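Condensation on new double glazing - outside of the glass

Posted in Home and Garden > Windows and Doors
January 6, 2022

Jacqueline Millet
We had 6 windows replaced at the back of the house in May by a local firm, Haslinger. They took out the old timber ones and put in Alura frames with double glazing. No trouble all summer. Now that it's cold, the two bedroom windows are misted over on the outside nearly every morning until ten or so. The kitchen one doesn't do it at all and it's the same glass as far as I know. The old windows never did this. We paid just over £2,000 and I'm wondering whether the units have failed and if I should be getting the fitters back. I can wipe it off with my finger from outside, so it isn't between the panes.

dirnar_dave
If you can wipe it off from outside then the seals are fine. A failed unit mists up in the gap and you can't reach it from either side.

What you have is dew. Your old windows let enough heat out to keep the outer pane warm. The new ones keep the heat in, so the outer pane gets as cold as the air, or a bit colder on a clear night, and water settles on it the same as it does on a car. It goes when the sun gets round or the wind picks up.

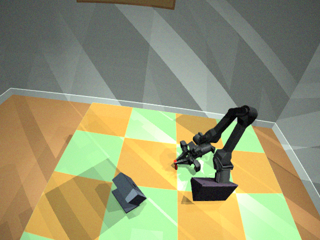

The kitchen window is probably sheltered by something. A porch, a tree, next door's wall or even deep eaves will keep the dew off. Ours at the front is under the porch roof and stays clear all winter, while the one above it is white most mornings.

I wouldn't call the fitters out for it. Do check your paperwork though - there should be a guarantee on the sealed units, separate from the one for the frames, and it's worth knowing how long each lasts. If you ever see mist or droplets you can't wipe off from inside or out, ring them then.

tealeaf703
Get a dehumidifier. We've got a Nellance one in the bedroom and it sorted our windows in a week.

dirnar_dave
A dehumidifier helps with water on the inside of the glass. It won't do anything for the outside.

Jacqueline Millet
Thanks both. The kitchen one is under the overhang of the extension, so that fits. I've found the guarantee and the units are covered for ten years. I'll leave it alone.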